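Progress report to Punden: soft bag handling, second instalment

21 December 2024

Hello Khrystyna-Mariia, and hello to everyone else at Punden who gets this passed on to them. You asked for something you could read with a cup of tea, so the full logs stay on the shared drive and you get me rambling instead. Shout if you want any of it in more detail.

Where we are against the plan

The bimanual controller is finished and has been our daily driver for weeks. The bag tracker works well enough to build on, with a couple of gaps I'll get to. The planner is behind, by more than I'd like, and I'd rather you heard that in the second paragraph than the last. The labelling tool wasn't in the plan at all but we wrote it anyway, and it has paid for itself.

The controller

When I last wrote, the two arms were each following their own path and we were hoping they'd arrive together. They mostly did, and when they didn't the bag got yanked sideways. Dimas has rewritten it so that both grippers hang off one shared target: a point midway between the fingers, plus a width and a tilt. You ask for "wider" and both arms move out by the same amount. You ask for "down" and both go down. It sounds obvious written like that! The hard bit was the limits. If one elbow gets close to the end of its travel, the shared target now slows down for both sides, where before one arm would carry on merrily without the other.

We also put a cap on how hard the pair can pull apart. Thin plastic gives you very little warning before it goes, so the cap is low, and Dimas lowers it further whenever I'm not looking. I've stopped arguing.

Finding the bag

Trí has had the worst job of the lot, which is getting the software to work out where the edge of a crumpled, half see-through bag is. Depth readings on that sort of plastic are dreadful. They go straight through to whatever's behind it, or come back with holes in. So the tracker now leans on colour and outline first and only asks for depth near the fingers, where we already know roughly where things should be from the arm positions.

We have 1,703 labelled clips so far, of which 228 are held back for testing and never touched in training. On the held-back set the tracker puts both lower corners in the right place in some 80 per cent of clips. White bags on white walls are the main culprit in the rest. Printing helps a lot, and a bag with a bold coloured panel is nearly always found. A plain one can vanish altogether when the light is flat. Trí wants to try feeding in a few earlier moments along with the current one, so that a corner which was there a blink ago isn't forgotten, and I've said yes.

The labelling tool

We were marking corners by hand in a general drawing program and it was miserable. Bo-ram lost patience in April and wrote a small tool (we call it Clanero, don't ask) that guesses the corners from the previous clip and lets you nudge them. It also flags any clip where the arm log and the picture disagree in time, and that's how we found out one of the wrist clocks was drifting. A fair few of our early "bad grasps" were nothing of the sort, just mismatched timestamps. Those clips have been fixed or thrown out.

The planner

Right, the late one. The planner is supposed to pick where to grip, how far to stretch and when to stop, all without a person choosing. At present it chooses the grip points itself, but the stretch and the final position over the bin come from a short list of nine hand-written moves. It picks from the list sensibly enough. Danylo's learned version does better in simulation and then gets timid on the real arms, stopping short as soon as the plastic creases in a way it hasn't met before. Our simulated bags are too well behaved, I think. Danylo is adding more random creasing and some friction between the layers, and we'll know in a few weeks if that's the answer.

Money and time

Spending is on track. We've used less than expected on computing and more on people's hours, and the two nearly cancel out. I'd like to move what's left of the computing line across to Danylo's time, if Punden is happy with that. A yes by email would do.

What the arms are working on at the moment is the hung bag: handles on the wall hook, a gripper on each lower corner, and the open bottom held just above the rim of the black bin.
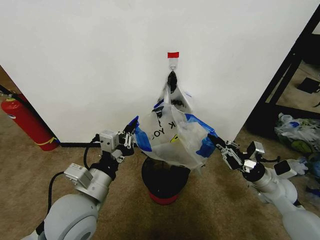
Next steps

Trí's tracker change goes in first, then a fresh run over the held-back clips with nothing else altered. After that Danylo gets the arms for a solid stretch with the new simulation. Bo-ram will write up Clanero properly so that the Trornent group can use it, as they've asked twice now. I'll send the next report once the planner has had its turn.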